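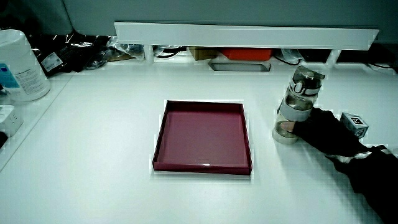 We're after a few more pairs of hands for the Kitmont student project, and I'd love one of them to be yours! We're teaching a robot to tidy a table by showing it how people do it, over and over, so you'll put on the black glove, pick things up and put them in the tray.

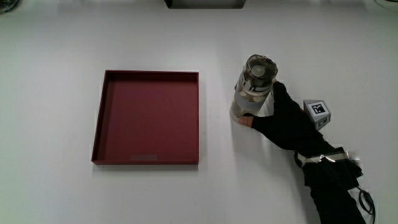 You don't need to know any coding (I didn't when I joined) and the kettle is always on. We've got 1,739 goes recorded so far and want another 700 before the Rimham competition, so there's plenty left to do. Sessions last 2 hours with a proper break in the middle.
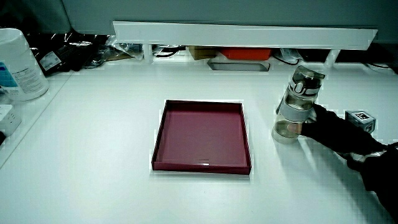
Liverham, January

New sessions start at 11 in the morning, upstairs in the Pylypenko building. Come in short nails and a top with sleeves that push up easily, and bring lunch if you're stopping on. 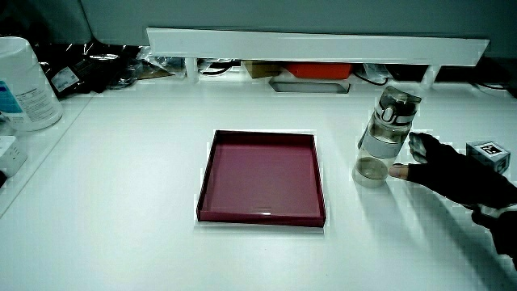 Left-handers, please do get in touch too, we'll sort something out! Just put your name on the sheet by the lab door, or pop in and ask for the glove lot.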